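Home Reviews Grippers Arms Forum Contact
Last updated: November

Tomance two-finger gripper, long-term review: grip loss and a late fault

The Tomance was bought to replace an older Farías unit on the bench arm at Uldale. It ran the same job throughout: pick, move, release, home. The first 1,000 cycles produced nothing worth logging. The fault described below first appeared at cycle 2,101.
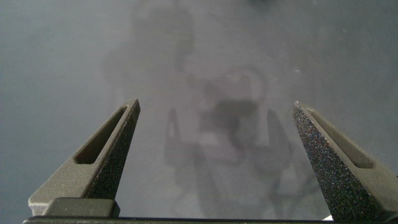

3 min read

The fingers taper to narrow tips and carry a long slot each. The inner faces are coarse, with a feel close to sandpaper. Grip on dry, flat parts is good.

At cycle 2,101 the controller reported "grip confirmed" with nothing between the fingers. The arm completed the move and the release as if it were carrying a part. No alarm was raised. The same false confirmation came back at cycle 2,970, and after that it was frequent enough that I stopped running the cell unattended.

Sizwe Du Plessis went through the logs with me. The position reading at full open had drifted until it fell inside the window the firmware accepts as a held part. Re-homing cleared it for a short run. A power cycle did no better.

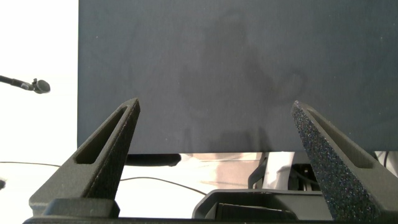

The drift matters more than a dropped part would. An arm that believes it is loaded moves at the loaded speed limit, and an arm that believes it is empty does not. If the error goes the other way, the gripper can open over whatever is underneath. The manual covers neither case.

Tarkuvura, who sold us the unit, sent a replacement position sensor. With it fitted, the gripper reached cycle 3,227 without a false confirmation. I then ended the test to write this up.

Mechanical quality: good. Firmware: poor. Anyone running one should add an independent part-present check and stop the arm on any mismatch. I would not buy a second unit until the accepted window can be set by the user.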